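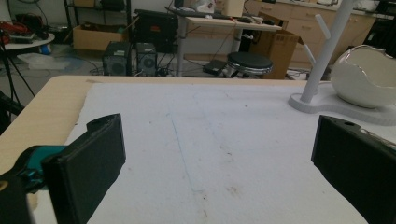 3. Montaje y mantenimiento de la pinza

La pinza que usamos en el proyecto Simiyu es de mano y tiene dos dedos negros con almohadilla rectangular. El soporte es de plástico color turquesa. La cámara va montada en el cuerpo y ve los dos dedos a la vez, uno a cada lado. Las pruebas se hicieron sobre una mesa de madera clara cubierta con una lámina blanca.

3.1 Revisión antes de cada sesión

Con la pinza abierta del todo comprobamos que las dos almohadillas queden a la misma altura en la imagen. Si una está más baja, se afloja el tornillo de su dedo, se corrige y se vuelve a apretar. Después se cierra y se abre 20 veces sin objeto. Las almohadillas se limpian con un paño seco.

3.2 Averías

En 475 ciclos anotamos 13 fallos de cierre. Casi todos fueron del dedo derecho, que cogía holgura. Tumaini Were cambió el tornillo y puso una arandela. Desde entonces solo hubo 2 fallos, los dos por un cable mal enchufado.

3.3 Pendiente

Falta imprimir un soporte de repuesto. Esther Rotich tiene el archivo y lo dejará en la carpeta del grupo. El registro de ciclos se cerró el 30 de junio de 2023 y se retoma en octubre.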